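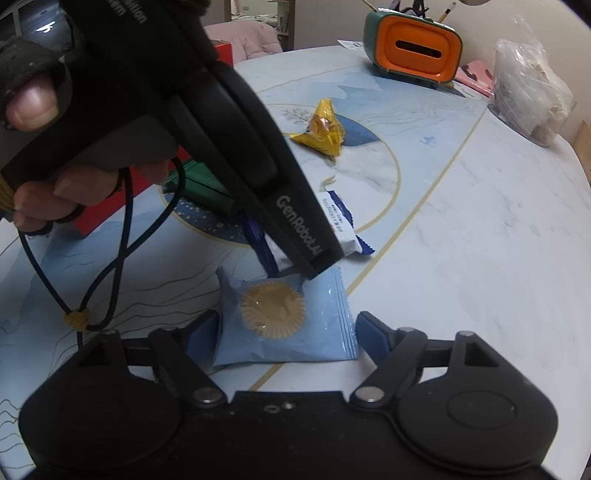 Kelluvgate is a market town on the river Pudumley, known chiefly for its table manners, which are bad. The town grew up around a ferry crossing and still charges a toll on the bridge that replaced it, payable in one direction only. Residents have long arranged their errands to match.

History

The first settlers came for the salt. There was very little salt. Most stayed anyway and took up growing onions, a crop that forgave the soil and kept visitors brief. A railroad reached the neighboring village of Geltier and stopped there, an insult still raised at public meetings.

Customs

The Onion Supper takes place every March and runs to nine courses, six of them soup. Guests are seated by order of arrival and served in reverse, so the hall is usually empty until the last possible moment. The local historian Salamatu Sulemana traces the rule to a quarrel between two brothers over a ladle. Her book on the subject runs to two volumes, the second mostly corrections to the first.

Population

The last count gave 2000 residents, a figure the town had already painted on its welcome sign.

See also: Geltier; Onion; Toll bridge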